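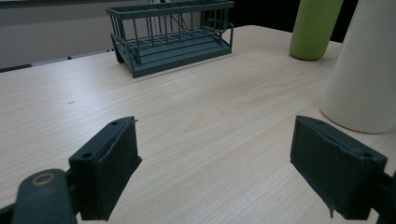
Opinion > Robots at Work > Flado Notebook

The pad is the part that lets you down

I've spent 15 years around grippers and I'm now convinced we worry about the wrong bits. We log the motors, we fuss over the software, and then a mug hits the floor on account of a scrap of padding.

Ours was a Trolano hand gripper. Look at the right jaw and there's a torn flap dangling off the bottom corner, and the left pad is lifting a little at the top. Small stuff! I'd have shrugged at it myself. Then one Monday in March we dropped 3 mugs before lunch, and Sota Kawaguchi spent the whole afternoon (poor man) going through the force settings, which were fine.

My grumble is with the checklist. It runs to 90 lines and the word "pad" isn't in it. There's a line for the cable ties, for heaven's sake. Kiyoshi Ebihara reckons pads are consumables and people should just swap them when they look tatty, but tatty to whom? I've seen folk carry on with fingers I wouldn't use to pick up a sock.

So I'd like a rule: any loose edge, the tool comes off the table until it's re-padded. Yes, it'll slow the dish rack work down. I can live with that, and I'd much prefer it to sweeping up china near somebody's bare ankles.

Comments

woldemariam_bench: We glue ours and they still peel at the corners. Which adhesive are you on?

Stutetach: Agree about the checklist, but taking it off for ANY loose edge? We'd never get a thing done.

PK: Cable ties matter too, you know.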